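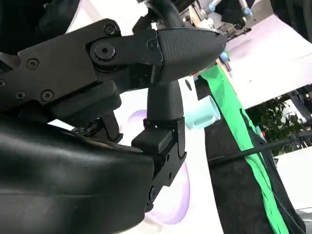

My neighbour reckons the Patville library sale was better when it was in the old hall. Maybe. Parking was, anyway.

Went at 10. Huge queue. Came home with two bags and no room on the shelf, same as every April. Mostly crime, one gardening book I alredy own.
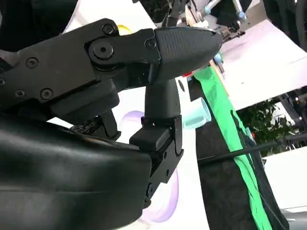 Also a fat history of the Dierckx tramline, spine gone, 2 bucks. Lovely old maps. Started it on the bus and missed my stop.
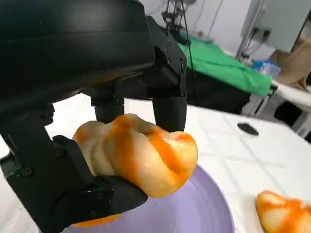
*Photo: Plarno*

Best find though, a stack of Illum magazines. Been after the one with the lighthouse serial for years.
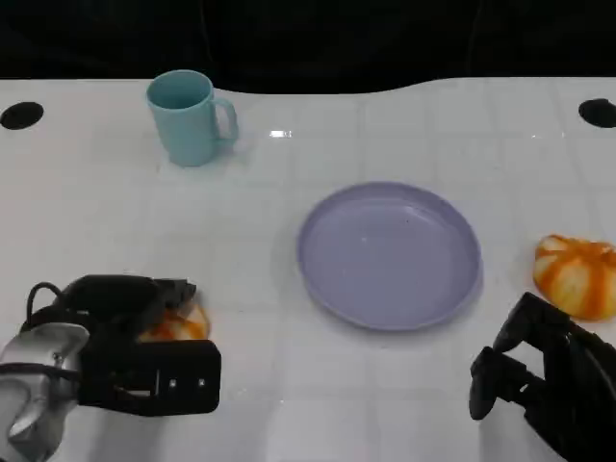

*Mug and plate*

Missing the last chapter. Of course. If anyone's got the next issue pls leave a comment, will pay teh postage.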